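Showing the Arm How: Speaker Notes
Stollomthorpe, 16 January 2023
Slot: 11 minutes plus questions

1. Opening (go slow, let people sit down)

Good morning, everybody, and thank you for coming out on a Monday. I'm going to talk about teaching a robot a chore the way you'd teach a teenager one, by doing it with them a whole lot of times and trying to keep your patience. Our chore is scooping cat litter. Wait for the laugh, there usually is one.

Ask for hands: who has a cat? Who scooped this morning? Then say that those of you with your hands up are already better at this than anything I'm going to show you today, and I mean that kindly toward the robot.

2. Why litter

We call the project Zerine, and it started with much tidier jobs, stacking cups and moving blocks from one side of a table to the other. Those went well and we learned less than we'd hoped. Litter is a different animal. It shifts when you push it, it heaps up in front of the scoop, and it never goes back to the shape it had before. Writing rules for that is miserable work (I tried for most of a winter), so we show the arm by remote control and let it learn from what we did.

Mention the setup briefly: a table, black curtains, a blue tray with gray litter in it, a slotted scoop with a red grip for the arm to hold.
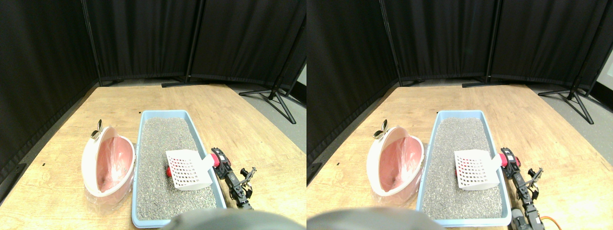

3. What the person at the controls does

The operator moves a small hand control and the arm follows along. Sounds easy! The first time I sat down to it I pushed the scoop straight into the bottom of the tray and stayed there, feeling foolish, because I had no feeling in my hand to tell me I'd arrived. You have to learn to do it with your eyes.

We ask our operators to start each try from a slightly different place. People hate this. Everyone finds a nice comfortable motion and wants to repeat it, and then the arm learns that one motion and falls apart when the tray has been nudged over an inch. So please, wander a bit. Come in from the left, come in shallow, miss once and fix it. The fixing is worth a great deal to us, and we used to throw those tries away. I still wince over that.

Numbers, if anyone is writing them down: 708 tries recorded so far, 109 of them with a mistake and a recovery left in on purpose. A session is 60 minutes, then a break, no arguing.

4. Two kinds of view

We keep a wide view of the table and a close one from the wrist. The wide view knows where the tray is. The wrist view knows what the tool is up to, and for the last little bit of the motion that's the one I'd hate to lose.
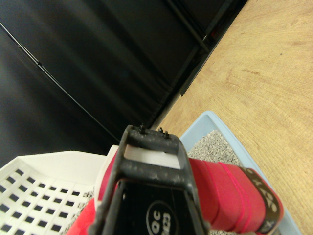 When we trained on the wide view alone, the arm got to the right neighborhood and then dithered, like somebody looking for a light switch in a hotel room. Adding the close view helped with that more than any amount of fiddling with the settings. I'd spend your first afternoon there if you're setting up something similar.

Say a word about the Marinescu checklist, which is just our one-page sheet for starting a session — grip seated, tray squared up, litter leveled, both views saving. Offer copies. Trasel, our recording tool, won't stop you from skipping a step, so the paper has to.

5. What still goes wrong

Be frank here. The arm digs too deep when the litter is piled high. It shakes the scoop too long, or hardly at all, and I think that comes straight from us, as each operator has a different idea of how much shaking is enough. We're now asking everyone to watch one another's tries before they start.

If time is short, skip to the video of the dropped scoop and let it run with the sound on.

6. Questions

Likely ones: how long before a new operator is any use (two sessions), whether it works in a real litter box with a real cat's contribution (not tried yet), and whether you can have a go yourself. Yes, come up at the break. Keep your first scoop shallow.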